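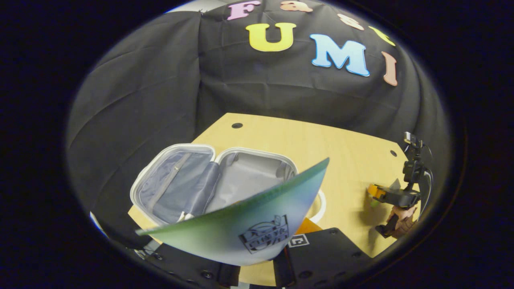
Foam letters on black fabric keep falling off

wasar_kim
Posted 6 October 2020
I'm putting pastel foam letters on a black cloth backdrop behind a table. The cloth hangs in loose folds and I can't iron it where it is. What do you use to hold the letters up? Double-sided tape lasts me an hour or so.

pullari7
Safety pins from behind. Push the pin through the cloth and catch the back of the foam, not all the way through. I did a school hall in May this way and they stayed up for two days.

mpacheco
Pins leave marks in thin foam. I'd use the hook side of stick-on Velcro. Try a scrap first, it doesn't grab every fabric.

pullari7
Mine was 8 mm foam and I never saw a mark.

mpacheco
Then yours was thicker than what most craft stores sell.

were_566
Stretch the cloth before anything else. Letters on a fold will tilt whatever you stick them with.

wasar_kim
I don't mind the tilt. I like the letters following the cloth. I just want them to stay put.

were_566
Your call. It would bother me.

bimow
How are you carrying all this? I used to put letters in a tote bag and the corners got bent. Now they go flat in a small hard-shell suitcase with a lining, and the cloth goes in the other half.

wasar_kim
Hard case too. Tape goes in the zip pocket.

mpacheco
Take the old tape off before you pack them or they'll stick to the lining.

wasar_kim
Got a pack of Velcro dots today. Will try them on the smallest letter first. Thanks all.
Kimutai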